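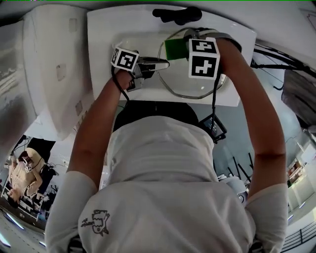 Lost width signal, right-hand gripper

October 11, 2022
Bench: two-hand table, Hinojosa room
Present: me, Ingrid Zamora, Fitzgerald Dunleavy (afternoon only)
Status: cause found, repair temporary, replay on the arms suspended

Symptom

Replay of a bowl episode on the Brirneo arms stopped on a force trip. Right arm came in over the bowl correctly, then the jaws went from partly open to fully closed in one control step, with the glass rim between the fingers. The trip worked. The rim has a chip and the bowl has been thrown out. Nobody was inside the line. Ingrid hit the stop anyway, after the trip and before I had looked up from the log.

The pose track for that episode is clean. Both cubes were found all the way through and there is no jump in position or angle on either hand. The width channel on the right is the problem. It holds one value for most of the reach, drops to zero, then comes back at a plausible number. The converter takes zero as "closed" and passes it on.

First guesses, all wrong

1. Cube shifted on its mount. Checked the right one against the jig. Seated, no play, and anyway this would show in pose and leave width alone.

2. Clock offset between the two hands. Compared the tap at the start of the episode. Left and right agree.

3. Jenel converter rounding small widths down. Ran the same raw file through the September build and the current one. Same output from both, with the zeros already in the raw file.

4. Squeezing too hard and running off the end of the sensor. Fitzgerald's idea. Worth a test, because the block we use for the bowl task is stiff and people do grip it. See the sponge test further down.

Reproducing it

Wore the grippers and did the bowl task at normal speed with Ingrid watching the raw width on the laptop. Block in the right hand, over the rim, release, back. No fault in the first set. Then she asked me to lean in the way the operators do after an hour of it, with the chest nearly over the table and the right arm well out to the side. Fault on the second reach.

The cable from the right gripper goes down to the recorder at the waist. With the arm in close there is slack. With the arm out and the torso down there is none, and the pull goes straight into the plug at the gripper end. Holding the gripper still in the jig and pulling the cable by hand, straight down, gives the same trace: value frozen, then zero, then recovery when the cable is let go. Pulling sideways does nothing.

The left one does not do it. Swapped the cables over and the fault stayed with the right gripper, so the fault is in the socket and the cable is fine. Opened the housing. One solder joint on the width line is cracked most of the way around. It looks old to me. The socket is held by its pins only, with no screw and no glue, so every tug since the thing was built has gone into those joints.

Why the recorder did not complain: the power and camera lines in the same plug stay connected. The recorder sees a live device and keeps showing a normal status. It repeats the last width it received until its timeout, then writes zero with no flag. I had assumed a lost sensor would be written as missing. It is in the Irnuvus manual, in the table of default values, and I had not read that table.

Sponge test

Ruled out the squeeze theory with something soft, so that the width changes over a long range before the force builds up. Sponge upright between the pads, close slowly, hold hard, release slowly. Arm kept in close, cable slack.
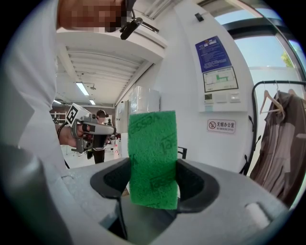

Green sponge between the pads, view from the gripper's own camera.

Width follows the pads smoothly down and back, with a flat stretch at full squeeze and no zero anywhere. Repeated on the block with the same result, only steeper. Grip force has nothing to do with it. Fitzgerald accepts this.

How much data is affected

There are 1,381 two-hand episodes on disk toward the 2,000 we promised. Wrote a check that looks for a right width exactly at zero next to a sample that is well open, which the fingers cannot do in one step. It flags 40 episodes. Opened every one of those by hand. All are real dropouts, and nearly all of them fall late in a session.

The check does not catch the other half of the fault, where the value freezes and recovers before the timeout. Those episodes have a flat width while the fingers are moving. Ingrid is going to compare finger position in the camera view with the recorded width and list anything that disagrees. Until she is done the whole right-hand set counts as suspect, including what has already gone to training.

Done today

– Joint resoldered, socket bedded in epoxy. Left overnight to cure. Not to be used before I have pulled on it.
– Cable tied to the gripper body with a loop of slack ahead of the plug, so a pull lands on the tie. Did the left one the same way.
– Flagged episodes moved to the quarantine folder. Not deleted.
– Converter now rejects any episode with a width step the fingers could not make. It stops with an error and does not try to fill the gap.
– Label on the arm cell: no replay of two-hand data.

Open

– Closing speed on the arms should have its own limit, whatever the file says. A bad file should not be able to close the jaws at full rate. Fitzgerald to write it and we test it on foam. No glass on the table until that has passed.
– Plastic bowl for replay. The recorded episodes use the glass one and the rim height must match, or the replay means nothing. Measure before buying.
– Ask Irnuvus if the default can be changed from zero to missing. If it cannot, log the packet counter and test on that.
– Longer cable for the right side? Ingrid says a longer one will catch on the chairs. Moving the recorder higher on the body may be enough. Try both.
– Second right gripper has the same socket. Not opened yet.

Ingrid has the raw traces and the pull-test file, under today's folder on the bench laptop.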